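An open day at Pramico

June 19, 2026

I went to the Pramico open day mostly because it was free and a short drive away, and partly because I have been told since November that a machine is going to do my laundry. I would like that very much. I hate laundry. I have also owned two robot vacuums, so I know what a promise looks like after a few weeks under the couch.

They ran us through in groups of 8. First a talk with slides, 40 minutes of it, most of which could have been a handout. The word "household" came up constantly. The households on the slides had no stairs, no dog and very little furniture. Someone behind me asked about fitted sheets and was told that was "on the roadmap," and I wrote that down because I plan to ask again next year.

Then we got to the laundry station, which was what I came for. It's a small walled-in spot with gray panels, a basket with a liner in it, and a pair of arms with two-fingered grippers. The task was clothes into basket. Folding was not on offer, and neither was sorting or washing.
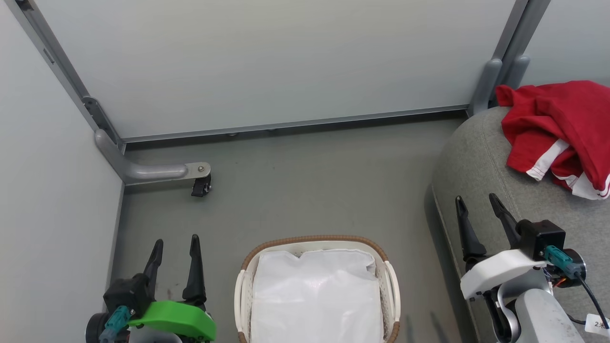

I stayed for 3 attempts. One went fine. On one the arm got hold of a sleeve, lifted, lost it, and went back for it with the patience of someone paid by the hour. The third was stopped by the operator, who said the reset was routine. Maybe so. I timed the good one at 90 seconds, for a single item. My teenager can miss the hamper from across the room in a lot less.

To be fair, the staff didn't oversell it when you got them away from the slides. The woman at the station told me cloth is hard because it never lands in the same shape, and I believed her. She also said a lot of what we were seeing depended on practice in that exact setup. I asked what happens if you swap the basket for a different one. She said they'd like to try that. I'd have liked to see it too, and there was a perfectly good cardboard box by the coffee.

The Goossens table next door had a sorting arm doing bolts into trays, and it was quick and dull and I had no complaints. It drew a much smaller crowd. I think that says something about us more than about the machines.

Would I go again? Probably, if they move the talk to the end. Parking was easy and the coffee was decent. I still have two loads to do tonight.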